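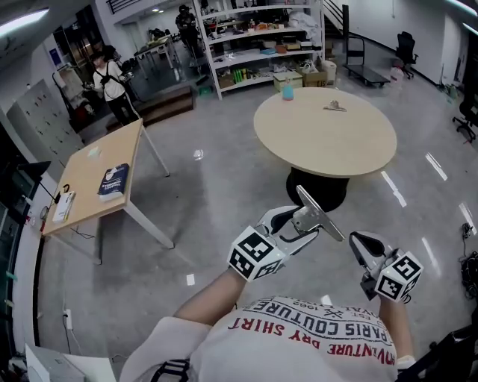
Round table on its pedestal base, T-shirt in the foreground.

From: Bernice Dramani
Date: 15 Jun 2023
Subject: Re: [laundry-talk] Cold wash only, really?

On the Faltov thread, Agbenyega wrote:
> We switched the whole house to cold in December and I can't see any
> difference. Shirts come out clean, prints last longer, and the power
> bill went down by 29 dollars over the winter. I don't know why anyone
> still runs a warm cycle. The Faltov booklet says the same.

I've read the Faltov booklet too. It's put out by people who sell cold water detergent, so I'd expect it to say that.

A few things bother me about the 29 dollars. You said back in the spring that your son moved out around the holidays. That's one less person's laundry, and one less person taking showers. Did you take that out before giving the credit to the washer? If you have the number of loads for each winter I'd like to see it. Without that I don't think the bill tells us much.

As for "can't see any difference," I can't either, on shirts worn once in an office. Try it on kitchen towels or pillowcases. I ran ours cold for 39 loads and wrote down every one. The towels smelled fine out of the dryer and sour again as soon as they got damp. Two hot washes took care of it. I know that's one house and one machine (a Grustberg front loader, not new), so make of it what you like.

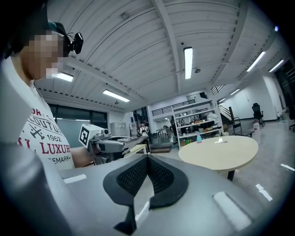

The part about prints I'm more willing to believe, but even there I'd want to know what was changed. Most people who go cold also start turning shirts inside out and drying them on low, having just read an article telling them to do all of it. Then the cold water gets the praise. My guess is the dryer does most of the damage. I have two shirts from the same pack, both washed warm, one hung up and one tumbled, and you could tell them apart from across the room by summer.

> Also Ketier powder dissolves fine in cold, I've had no trouble.

In your water, maybe. Ours is hard and I get white streaks on anything dark below 70 degrees. The liquid doesn't do it. I paid for the big box, too, so I'm stuck using it up on sheets.

I'm not saying go back to hot for everything. Most of what we wash is cold now. I just don't buy "cold only," and I'd like to hear from somebody with hard water who kept a record before we put it in the list FAQ.

Bernice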